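We use cookies to remember your settings and count visits. Accept | Manage

Folding the red and white kit

April is when the club shirts come back to me, all of them at once, in two big bags and a cardboard box. I wash them over a few evenings, dry them on the rack, and then they sit in a heap until I have a free afternoon with a table to myself. I finished the last of them this week and thought I'd write down how I do it, because I forget from one year to the next.

The shirts are the Brerker ones we switched to three seasons ago. They are thin, slippery, and fine to wear. They are miserable to fold. Cotton stays where you put it. This stuff slides off itself, and if you stack more than a few, the pile leans over and you start again. My old method was to fold them on my knee in front of the television, and every one came out a different width.

What changed it for me was the surface. A polished dining table is the worst thing you can use. The shirt moves every time you touch it, so you square up one side and lose the other. A table with a woven fabric cover holds the cloth a little, enough that you can let go with one hand. I now do all of them on gray cloth and it takes me half the time.
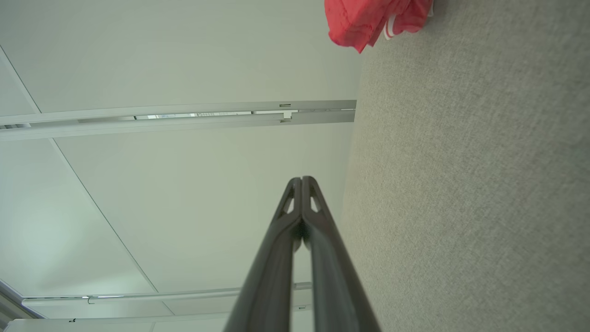

Gregor Drummond thinks all of this is a waste of effort and that sports shirts should be rolled, never folded, because rolled ones don't get a hard crease across the front and you can see every one of them when you open the drawer. I tried it his way for a whole season. The rolls came undone in the box, and by the time the shirts got to the changing room they looked worse than if I had thrown them in. If you have a drawer and you keep it shut, rolling is probably fine. Mine travel in the back of a car.

So, folding. I start by shaking the shirt out hard, twice, holding it at the shoulders. Then it goes face down on the table with the hem toward me. I smooth it from the middle out to the sides with flat hands. Anything bunched under there now will be a crease later, and you can't iron these without being very careful. I put the iron on one at the wrong setting once and it left a shiny patch on the back that never came out.

Next I bring one side in to the middle, lay the sleeve back on itself so it runs straight down, and do the same with the other side. Then the bottom third goes up, and the rest folds over that. Turned over, it should be a rectangle with the collar at the top. If the collar isn't in the center, the first side came in too far. I go back and fix it, since a crooked one spoils the stack.

I used to cut a piece of card to fold around. Lakshmi Kurup lent me a plastic folding board from Prodside with hinged flaps, and it does work, but I found I was spending as long lining the shirt up on the board as I would have spent folding it. I gave it back after a couple of weeks. For children's sizes it's too wide anyway.

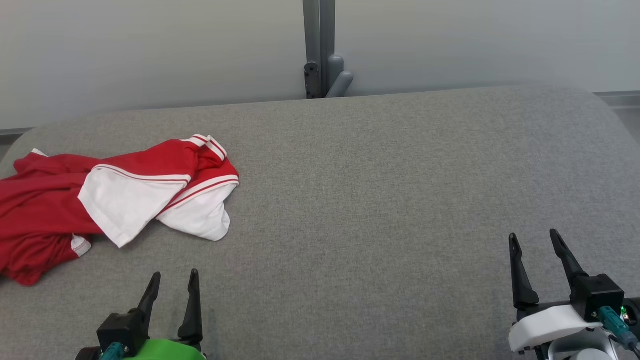
My advice on washing is short. Cold water, inside out, no softener, and don't leave the load sitting in the drum. I use 500 ml of white vinegar in the first rinse when the bags have been shut up in somebody's garage for a while, and it takes the smell out without doing anything to the fabric. Color is the thing I worry about. When there are big white panels right up against that much red, you don't get a second chance with a hot wash. I learned this on a set of socks, which are now pink and which I still wear to paint in. The narrow striped edging needs watching as well. It likes to curl over when it's bunched up, and if it gets folded that way it stays that way, so I run a thumb along it before I start.

Hema Chettiar asked me last year about those color catcher sheets. I've used them. They come out of the machine pink, so they must be picking something up, but I would still keep the water cold.

Storage is a plastic crate with a lid, from Sastry, that holds 21 adult shirts if they're folded as above and stood on end like files. Standing them up was Đức Đào's idea and I should have listened sooner. You can pull out a medium from the middle without wrecking the rest. I put a strip of masking tape on the lid with the sizes written on it and change the tape each season.

The shorts go in separately, folded in half and in half again. I don't fuss over shorts.
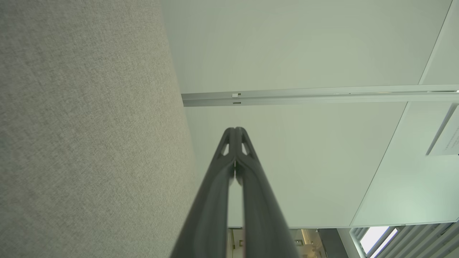 Still to do

There's one shirt with a loose thread at the cuff that I want to look at properly in daylight. Edmund Kurek has the sewing box at the moment and says I can have it back whenever I come by. I also need another crate, and this time I'm going to measure the shelf first.

The training bibs are next. They are mesh, they tangle with each other in the wash, and I don't have a good way of doing them yet. If you do, leave it in the comments.

Contact | Privacy | Back to top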